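Robot Dishwashing Crews Get a Shared Rulebook

Sorkeck, the company that sets up table-clearing robots in cafeterias and small restaurants, released a free handling guide in May, and it is a really good read for anyone who has to work next to one of these machines. It runs to 22 pages, it is written in everyday words, and most of it deals with how a robot should pick up, carry and put down a dish that a person will eat from later.

The guide is called the Basura rules, after the first kitchen where they were tried. Until now each site has written its own. One kitchen would let a robot stack bowls, the next would forbid it, and staff moving between the two had to learn everything over again. Sorkeck's team collected those house rules, threw out the ones that clashed and tested what was left at two sites, Basura and the Zawadzka canteen.

The testing was thorough. The team logged 578 pickups during the final round, with plates, bowls, mugs and serving dishes, and went back over each one with the kitchen staff. Of those, 185 were repeated with a changed grip or a slower approach so the people on shift could compare.

"We wanted rules a dishwasher could read on a break and say, yes, that makes sense," said Grażyna Wasilewska, who led the writing. "If a cook can't tell whether the robot is following the rule, then the rule needs another draft."
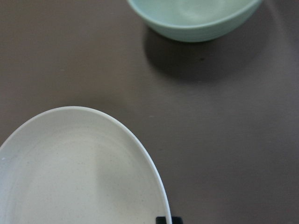

Grip placement takes up the longest chapter, and it is the best part of the guide. The rule for open dishes is that the robot takes them by the rim, one fingertip inside and one outside, with both tips at close to the same height before they close. It is easy to check by eye. On a wide cream dish like this one, the pale edge should run between the two black tips as a narrow strip, and a worker who sees that strip vanish under one of the tips can stop the pickup. The same chapter asks for bare table between the dish being lifted and the next one over, so that a green bowl farther back, say, stays out of the way of the lift.

Clean contact gets a chapter too. A fingertip that goes inside a rim is touching a food surface, so the guide treats it the way a kitchen treats a serving spoon. Tips are washed at the start of a shift and again whenever the robot switches from used dishes to clean ones. Sites that can't manage the wash in between are told to keep the robot on one kind of job for the whole shift. That one caused some arguing during the trial, Wasilewska said, and the wording changed several times before both kitchens signed off on it.

There is plenty in here for the humans as well! Every robot station needs a stop button that can be reached from either side of the table. New staff get to press it on their first day, with the arm moving, so the first real stop isn't also their first try. A robot that drops or chips something has to stay stopped until a person has looked over the table and wiped it down. And the speed setting is posted on the wall next to the menu board, where anyone can read it.

A few things were left out. Glassware is missing from this edition, and so are knives, which the team wants to handle in a separate document. Hot pans are mentioned once, in a line telling sites to keep them away from the robot's area altogether.

Interest is already spreading past the two trial kitchens. Sitport, which runs food counters in ferry terminals, plans to put the rules in place at its largest counter first and will send its notes back to the authors. The floor there is busier than anything in the trials, with trays coming in from both sides, and Wasilewska said she is looking forward to seeing which rules bend.

The guide can be printed and copied by any kitchen at no charge, and there is a one-page version of the grip chapter made for taping up by the sink. Comments from kitchen workers are welcome through Sorkeck's site office, and the team says it will read them all before it starts on the second edition.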